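Ticket 1725 – Serving tray rocks on the table and smells of onions
Submitted through: Buveo Home Help Desk
Opened by: Despina Kolev
Handled by: Gorazd Begović
Status: Closed

Original message from Despina

Hello, and I hope I've picked the right box on your form, because there wasn't one for trays and I ended up choosing "Tableware, other."

I bought a tray from your Mirkstead store in January, the cream one with the rounded rim, and I've been very fond of it. It goes out to the table with the coffee every morning and comes back with the toast crumbs. Two things have gone wrong. The first is that it rocks. If I put the coffee pot at one end, the other end lifts a little, and when I take the pot off it comes down with a click. The second is that it smells of onions, which is my own doing (I used it for a big batch of pickles and left it under the jars overnight), but I've washed it twice and the smell is still there.

I'd be sorry to part with it, so if there's a way to put it right I would much rather do that than send it back.

Reply from Gorazd, 9:40 a.m.

Good morning Despina, and thank you for such a thorough note! You chose the right box, by the way, everything that isn't a plate or a cup comes to me.

Let's start with the rocking. Before we blame the tray, would you try it on a different surface? Kitchen tables are often less flat than they look, especially where a separate edge strip meets the top. If part of the tray sits on the strip and part on the tabletop, you can get exactly the click you describe. Move it well in from the edge, press gently on each corner in turn, and then do the same on a countertop. 

Update from Despina, 11:15 a.m.

I've done the corners as you asked. On the table it still rocks, a bit less toward the middle. On the kitchen counter it rocks the same amount, so I'm afraid the table is innocent. I also tried it on the windowsill, though that's only wide enough for half a tray and didn't prove much.

It's the one with "Rabbit" written on it in gray script and the little rabbit after the last letter. My niece Ljubica picked it out on account of the rabbit, and she would never forgive me for trading it in for a plain one. 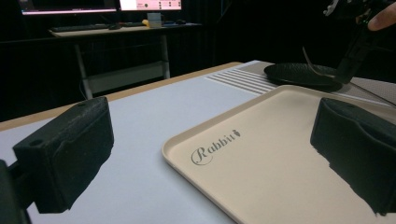
Step 1: Easing out the rock

Thank you, that's the tray I was hoping for, and it's a forgiving one. I asked Nikola Stan in our repairs room, who has been through a good many of these, and he suspects it was put away leaning against something while still warm from the wash. A plastic tray can take on a slight twist that way.

Fill the sink with warm tap water – comfortable for your hands, please, and nothing from the kettle – and lay the tray in it for 4 minutes. Dry it, put it face down on a flat counter with a folded dish towel over it, and stack some heavy books on top. Leave it until the next morning. If it still clicks after that, do it once more before you write it off.

Step 2: The onions

Mix baking soda with a little water until it spreads like frosting, and cover the whole inside of the tray, going right up into the curve of the rim where smells like to hide. Give it 40 minutes and rinse. Use a soft cloth on the printed part and don't scrub, so the lettering stays nice. If you have a sunny spot, an hour there with the window open does wonders, but lay the tray flat or we'll be back at Step 1.

Update from Despina, next day, 8:20 a.m.

The onions are gone! I had my neighbor smell it as well, and she could only smell baking soda. The rock is better but I can still get a faint click if I go looking for it. I'm going to give it a second night under the books.

Update from Despina, two days later

No click with the coffee pot on. There's a tiny one if I press the far corner hard with my thumb, and I've decided to stop pressing it. Please thank Nikola for me.

Closing note from Gorazd

Passed on, and he was very pleased. I'm marking this one closed, but replying to this message will open it again if the click comes back. For storage, flat in a drawer or on a shelf is best.

Related ticket: 223 (tea stains on light trays)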